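Does the Colour of a Plate Change How Much We Serve Ourselves?
Design and Society, Term 2 project report
Amedeo Sala and Debora Cattaneo

Why we picked this

Debora's nonna swears that pasta looks mean on a big white plate and generous on a small dark one. We wanted to know if she was right! When we started reading we found a whole pile of older studies on plate size, and quite a few arguments about whether the effect holds up at all. Colour gets less attention, so that's where we went. Our question was whether people serve themselves less when the food stands out strongly against the plate.

What we did

We ran our sessions in the Monti building kitchen over lunch in October. Students who signed up were handed a plate and asked to help themselves to pasta with either tomato sauce or a white sauce. We weighed each plate before and after serving, using the good kitchen scales (thank you to the food tech department for trusting us with them). By the end we had 233 weighed serves across 8 sessions, which was far more than we'd dared to hope for.

Everyone used the same serving spoon. We didn't tell people what we were measuring until afterwards, and 13 of them guessed it anyway, so we took those serves out before doing any of the sums. Our plates came in white, red and a pale green. The green was Amedeo's idea – he reckoned most studies go for strong contrasts and skip the soft colours you find in people's cupboards.

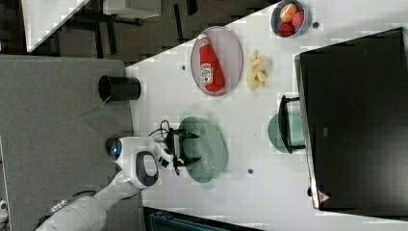 What we found

White sauce on a red plate gave us the smallest average serve, and white sauce on a white plate the largest. Nonna wins that round! The gap was 10 grams, so we're talking a forkful, and there was a lot of spread in both groups. Tomato sauce followed the same pattern but more weakly. Pale green landed in the middle for both sauces, which we found really satisfying because it's the middle contrast too.

What we'd change

Hunger is the big one. Our later sessions ran closer to one o'clock and the serves crept up, whatever the plate. We should have mixed the colours within each session instead of setting out one colour at a time. We'd also love to try bowls, and rice, and maybe a patterned plate – Debora has already started a list for next term.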